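Open day at Skivley draws a full house for two-armed robots

Skivley opened its doors on Sunday for the first time since moving into the old seed warehouse by the canal, and 281 people came through before the gates were shut at 4pm. Tickets were free but had to be booked, and the morning slots had gone within a day.

The firm makes and tests software for small robot arms, the kind that bolt to a bench and lift a few hundred grams at most. It shares the building with Tanabe, a parts supplier, and the two ran the day together. Visitors were taken round in groups, starting in the workshop on the ground floor and ending upstairs with tea and a short talk.

Most of the interest was in the bench demonstrations. Skivley has a row of white-walled booths, each with a pair of arms fixed along the near side of a table, and the staff use them to practise sorting and tidying jobs. The task on show was a simple one to follow: a narrow bin with three compartments, a few small objects, and two arms to deal with them. Groups stood behind a rope and could ask for the job to be stopped or started again.

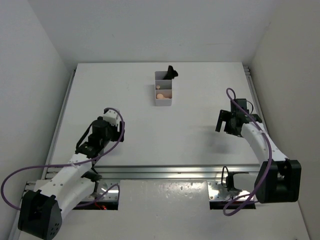 Markus, the firm's oldest product, is the program that plans how the two arms share a job. It decides which arm should reach first and keeps the other out of the way. A newer program called Kakex handles the grip itself, and was being shown to the public for the first time. Staff said Kakex had been trained on 533 hours of practice at the benches, most of it gathered since last July.

Visitors were told plainly that the arms would make mistakes. Rounded objects are harder than they look, one engineer explained to the 11 o'clock group, as they roll when nudged and give the fingers very little to hold. Soft or floppy things bring a different problem - they change shape as soon as they are touched, so the program can't rely on what it saw a second earlier.

Several people asked about speed. The arms move slowly by factory standards and a single object can take up to 9 seconds to lift and set down. Skivley said it could run them faster but saw little point until the grip was more reliable. A man who had worked in a bottling plant for most of his life said he had expected something closer to the machines he used to look after, and was surprised by how light these were.

Children were given worksheets and asked to plan the same sorting job for a friend wearing oven gloves. That turned out to be popular with the adults too, and the table had to be restocked with gloves after lunch. 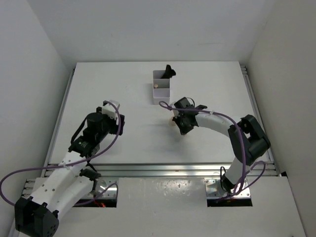 Natsumi Sakamoto
Local business reporter

The talk upstairs dealt mainly with where such arms might be used. Skivley has been working with two small packing firms in the area and hopes to place its first benches with them next year. The likely jobs are putting together sample boxes and sorting returned goods, where the items change from one day to the next and a fixed machine would be hard to justify. The firm would not give a price.

There were questions about jobs, as there usually are. The speaker said both packing firms had struggled to fill evening shifts and that neither planned to cut staff. One woman in the audience said she had heard that before from other companies, and asked whether the promise was written down. She was told it was not, but that the firm would raise it with its customers.

Tanabe used its half of the ground floor to show spare parts - joints, rails and mounting plates, with a tray of worn gears that people were allowed to handle. It also took names for its apprenticeships. There are five places this time, open to school leavers and to anyone changing trade, and no earlier experience with machinery is needed. Application forms can be picked up from the front desk on weekday mornings.

Parking was the main complaint of the day. The yard filled early and some families had to leave their cars on the far side of the lock and walk back along the towpath. Skivley said it would ask to use the field next door if it held another open day, and that it would also put on a later session for people who work at weekends.

No date has been set. Anyone who missed out can ask to be added to the list for school and group visits, which are held in the afternoon and last a little over an hour. The ground floor has step-free access, and the talk can be given downstairs if the firm is told beforehand.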